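Kitchen tips: the shelf over the sink, and what to do with it

Jun 25, 2019

Every kitchen has one surface that behaves like a harbour. Things drift in on the tide and stay. In most houses it is the bit of worktop beside the sink, where a half-eaten bag of something green and salty can sit from Sunday lunch until it has turned to roofing felt.

I have been putting snacks up on a wall shelf instead since March, and the worktop has been mostly fit for chopping on. What follows is what I have learned, including the parts I learned by getting crumbs in the plughole.

Start with nothing on it

Take everything off the shelf before you decide what lives there. Everything, including the egg timer shaped like a hen. Wipe the top with a damp cloth and a drop of washing-up liquid, then dry it, as a white shelf will show a tea-coloured ring to anyone over five feet tall. Do the underside while you're there. It will be worse.
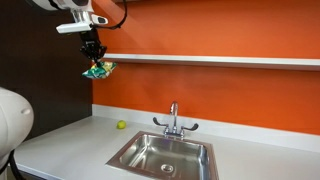
Then leave it bare for a day or two. You'll find out which things you reach for and which you were only storing out of politeness. In my case the hen went to the charity shop and has not been asked after.

What goes up

Light, dry and used often. Crisps, crackers, nuts, the packet of seaweed things that one member of the household insists is a treat. Nothing in glass above a sink, please. I dropped a jar of Lunddale pickled beetroot from shelf height once and the grout has a pinkish cast to this day.

Most floating shelves are held up by a hidden bracket and a good deal of optimism. Mine is an Aasen, and the leaflet talks about fixings for two pages before it gets to what you can put on it. Read yours. A bag of crisps weighs next to nothing, but a row of cookery books doesn't, and they creep in one at a time.

Folding the bag

An open bag standing upright will fall over, generally at night. Squeeze out the air, fold the top corners in to make a point, then roll the point down towards you three or four turns and peg it. Any clothes peg will do. I bought a set of Borkava bag clips and they are very handsome, and I can never find one, so it's pegs.

If there's less than a handful left, eat it. A bag with four crisps in it takes up the same room as a bag with forty.
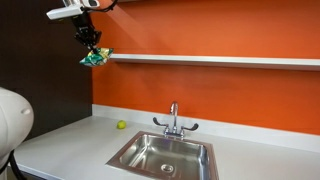
One reader wrote in to say that a shelf above a tap is no place for anything that goes soft, and that hers lost their crunch in an afternoon whenever the washing-up was on. She keeps hers in a biscuit tin in the hall, where the family has to walk past the coats to get at them and sometimes thinks better of it.

Fair point about the steam. I keep opened bags to the end furthest from the tap, and anything I'm fond of goes in a tin with a lid. The hall is beyond me. There's a draught, and the dog.

Fruit stays down

Lemons and limes are better off on the counter or in a bowl. They roll, for one thing, and a lime coming off a shelf always heads for the gap behind the cooker. If you've only got one, put it where you'll see it while washing up, and you may remember to use it before it goes hard.

The 200 gram rule

My own rule, and open to abuse. Nothing over 200 grams goes on the shelf. It keeps off tins, jam and the family-size sack of tortilla chips, which could shelter a tent's worth of scouts. Weigh a couple of things on the kitchen scales and you'll soon have the feel of it. I'm told the Pulero wire basket gets round the problem by hanging underneath. I have cracked my head on one of those and shan't be taking questions. 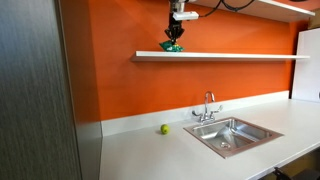

Keeping it clear

Once a week, with the bins, take down whatever is up there and shake it. If it rattles, it stays. If it makes no sound at all, have a look inside with the window open. Wipe the shelf, put back what you still want and resist the urge to fill the gap. A trailing plant will be suggested to you. It will drip on the crackers.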